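Mondel Drinkware Set: data card

Status: in use
Maintained by: Yogesh Sengar
Checked by: Mamta Shakya
Last revised: December

Summary

Mondel is a picture set of ordinary drinking vessels on a tabletop. It covers mugs with handles and cups without them, singly and in small groups. The set holds 434 pictures. Labels are at the level of the vessel: type, main color, and whether the mouth, the side or both can be seen.

What counts as a vessel

A mug has a fixed handle. The label stays "mug" when the handle is turned away, provided another view in the same group shows it. A cup has no handle. Tumblers are filed under cup and are not a separate type. Bowls, jugs and lidded bottles are out of scope.

Color is the color of the outer wall. Where only the inside can be seen, the inside color is used and the field "color_from" is set to "inner". Six color names are allowed for plain walls. Anything with panels or a metallic band is labeled "mixed", with the main color added in the notes field.

Views

Low views give the profile: rim, taper, handle. High views give the mouth and the inner wall and often lose the height of the vessel altogether. The two are labeled separately, and a label is not copied from one to the other.

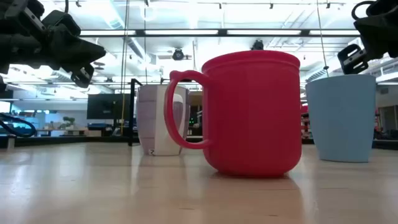
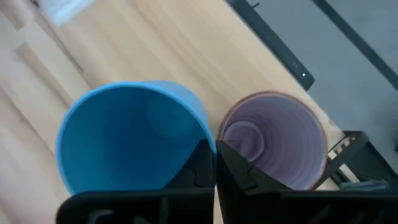 Custitz Tabletop Objects Team, Stastlow

Notes on labeling

1. Overlap. A handle in front of another vessel does not split the rear vessel into two parts. The white and silver mug behind the red handle gets one label.

2. Reflections. Glossy tabletops return a faint copy of the vessel under its base. The copy is not part of the vessel. Red and white both show this in the low view.

3. Inner base. From above, the base can read as a disc or a ring inside the mouth. It is not labeled as a separate object. The ring in the purple cup is the usual case.

4. Ridges. Concentric ridges on an inner wall go in the texture field as "ridged". Vertical ribbing on an outer wall is "ribbed". Do not swap the two.

5. Small marks. Logos or letters that cannot be read are entered as "mark, unread". No guesses.

Files

Pictures are in the folder "views". Labels are in one table, one row per vessel per picture. Rows with a blank type field are waiting for a second check and should be dropped before use.

Known problems

Light blue and periwinkle were merged into "blue" in the first pass. The old names are still in the notes field for 200 rows. Searches on the notes field will return both.

Pale walls lit from the ceiling come out lavender or gray depending on the angle. White mugs are the worst affected.

No sizes are given. Vessel height should not be worked out from the pictures.

Changes

The Higuchi labels were removed. They used "glass" for any vessel without a handle, which could not be mapped onto the present types.

Corrections go to Yogesh Sengar with the row number and the field name.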